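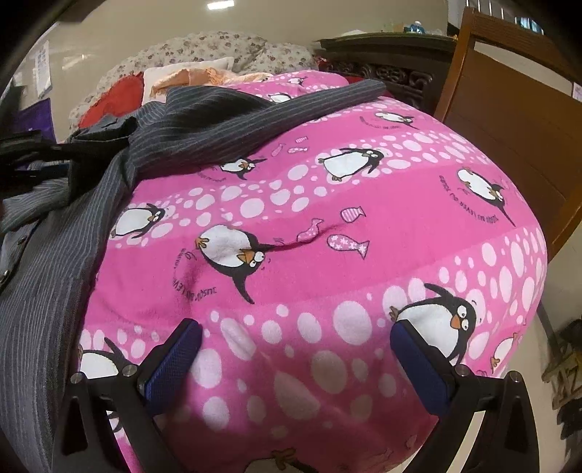 A pink fleece blanket with a penguin print, on a bed.

News > Consumer > Product safety

Dec 12, 2025
By Judite Simões

Histhorpe trading standards officers have published the results of a winter check on bedding sold through local shops, market stalls and online sellers. The work covered fleece throws, duvet covers and children's blankets, and looked at fibre labelling, washing instructions and colour fastness.

In all, 726 items were examined. Most carried a fibre content label that matched the fabric. The commonest fault was a missing label on goods sold without outer packaging, followed by washing symbols that did not agree with the printed text beside them. In two cases the label gave cotton as the main fibre and laboratory analysis found polyester.

Colour fastness was tested by washing a sample of each fabric against undyed cloth at 40C and grading the stain left behind. Strong reds and dark blues gave the poorest results. Printed designs on polyester fleece generally held their colour, although several lost pile after repeated tumble drying on a high setting.

Shagufta Mirani, who led the project, said sellers had been given 28 days to correct labels or withdraw stock. "Fibre content has to be shown before the sale is made, and that includes sales on a website," she said. "A label sewn into a seam meets the rule in a shop. It does not help a buyer looking at a listing."

Two retailers, Cuko and Guerra, have agreed to amend their online listings. Guerra said it had found 3346 product pages without a complete fibre description and expected to finish updating them before its spring range goes on sale. Cuko said its pages would be corrected by the end of December.

The report also deals with care of fleece in the home. It advises washing at 30C or 40C with a half load, leaving out fabric softener, and drying on a line or at low heat. Softener coats the fibres and flattens the pile, according to Iraklis Zacharopoulos of the Osow textile laboratory, which carried out the tests. A filter bag will hold back part of the lint shed in the first few washes, when losses are highest.

Items with a disputed result will be retested in the new year. Sellers may submit their own test certificates, provided these name the laboratory and the method used. The full table of results, with grades by fabric type, can be read at Histhorpe central library or requested by post.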